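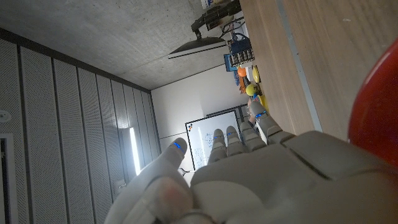

Several readers wrote in to ask whether a monitor arm is worth the money at all, when a pile of old books does the same job for nothing. Fair point. Our replies on that and other desk questions are collected on this page.

Do I need an arm?
Probably not, if you sit in one place and never move the screen. It earns its keep when you want the worktop underneath for something else.

Will it mark a wooden table?
It can. The makers of the Holzer clamp say it won't, but ours left a dent in soft pale wood within 3 weeks. Put a scrap of cork under the jaw.

The Dilten arm is sold as holding "any screen". Does it?
We doubt it. Weigh yours without its stand and check that the bolt holes are 75 mm apart, or buy the adapter plate. Ours began to droop in October.

Are cable tidies any use?
Less than the packets claim. We tried the Nuster sleeve and went back to plain ties - leave a decent loop of slack near the joint, or the plug gets pulled when the arm swings.

How deep should the table be?
Shops like to say 600 mm is plenty. With an arm, perhaps. With a stand and a keyboard we found it cramped.

Is Jadex oil better than ordinary table oil?
We couldn't tell them apart. Wipe off what hasn't soaked in after 15 minutes, whichever you buy.

Page last checked 18 April 2019.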